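Sorisura Home Help > Surfaces and Finishes

White tabletop going yellow, can I save it?

Asked 2019-09-24 – 1571 views

Bought a big white table secondhand in January for the kids craft stuff and pretend kitchen. Was fine then. Now the half nearest the window is kind of creamy yellow and theres a dull patch where I scrubbed it. Tried dish soap, tried baking soda paste (thats the dull patch I think). No idea what the coating is, no label underneath. White like this one, same sort of look anyway

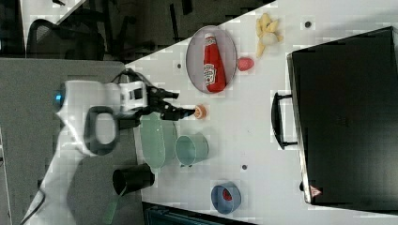 Styliani Kontogiannis: Stop with the baking soda!! It's gritty and it takes the shine off, you don't get that back. If the yellow is only on the window side that's sun, not dirt, and soap won't touch it. Do you have a blind on that window? Had the same thing with a desk from Antoniadis, took maybe a year to show. I just turned it around every few months after that so it at least aged even.

Asker again – no blind. Getting one. Is there anything for the part thats already yellow tho?

Answer 2 (9 votes)

Depends if its painted or some kind of plastic coating. Rub a hidden spot underneath with a cotton swab and a little rubbing alcohol. Color comes off on the swab = paint. Nothing comes off, probably a factory finish and your pretty much stuck with the color, but old wax or polish on top can go yellow too and that does come off. Warm water, a little white vinegar, soft cloth, wipe, rinse, dry. Do a small square first and wait till the next day before you decide.

If its paint you can sand and redo it. Roughly 10 bucks in sandpaper plus the paint. I used Gokell white enamel on mine, two thin coats, 12 hours between. Don't rush the second coat, I did and it wrinkled.

Mine's all play food now, ketchup bottle, banana, the works. White does look good under all that color
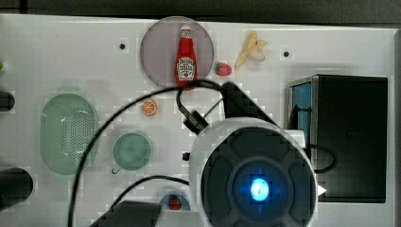
Answer 3 (0 votes)

Tablecloth. Tradgate has the wipe clean kind by the yard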